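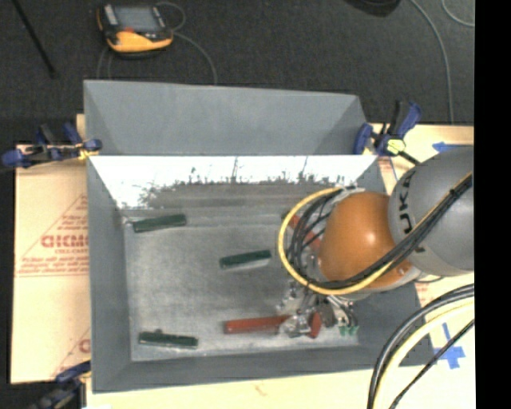 The gauge at Prenwood read 1341 when the inspector arrived in February, and 1341 when she read it again at noon. She entered both values. The manual required two readings – it did not require that they differ.

The reservoir had been built to supply Wirik, 11 miles down the valley. Wirik now drew its water from the Sánchez main. The Prenwood valve had stayed open under a maintenance order that no later order had canceled, and the outflow meter still turned.

She checked the meter against the log. Outflow for the month was 186 units. Inflow was zero, the stream having frozen in the fall. The level should have dropped.

She tested the float and found it free. She lowered a weighted line from the walkway and got the same depth as the gauge.

The form had a box for discrepancies, two lines high. She wrote: "Level steady. Outflow confirmed. Source not identified." Then she walked down to the pipe and put her hand on it. It was warm.

The form had no box for temperature. She turned it over and began to write on the back.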